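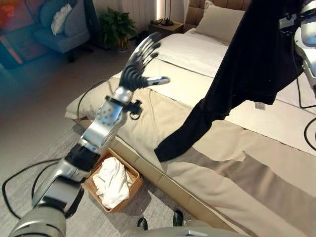

4.3 Folding and putting away clothes in the bedroom

The bed serves as the folding surface in all Vestorden apartments. Leave the bed made while you work. The runner stays in place across the lower part of the mattress.

1. Place the woven basket on the floor beside the bed, within reach of the mattress.

2. Take one garment at a time. Hold long items, such as trousers, by the waistband and let them hang over the bed until the legs fall straight.

3. Read the care label before going further. Items marked for hanging go to the wardrobe and are not folded.

4. Lay the garment flat on the upper part of the bed, below the pillow. Smooth out any creases by hand, working from the waist down.

5. Bring one leg over the other, then fold in half twice. Shirts are folded as described in section 4.4.

6. Place the folded garment in the basket, heaviest items first.

Note: Dark fabrics may leave lint on pale bedding. Go over the sheet with the lint roller from the Torno drawer unit when you have finished.

CAUTION: Do not iron or steam clothes on the bed. Heat may mark the mattress and the padded base.

CAUTION: Do not lean damp clothing against the upholstered headboard.

7. Straighten the runner so that its bands lie square to the mattress and its edge hangs evenly over the side.

Replacement runners may be requested from Noreen Niazi, Household Stores, extension 644.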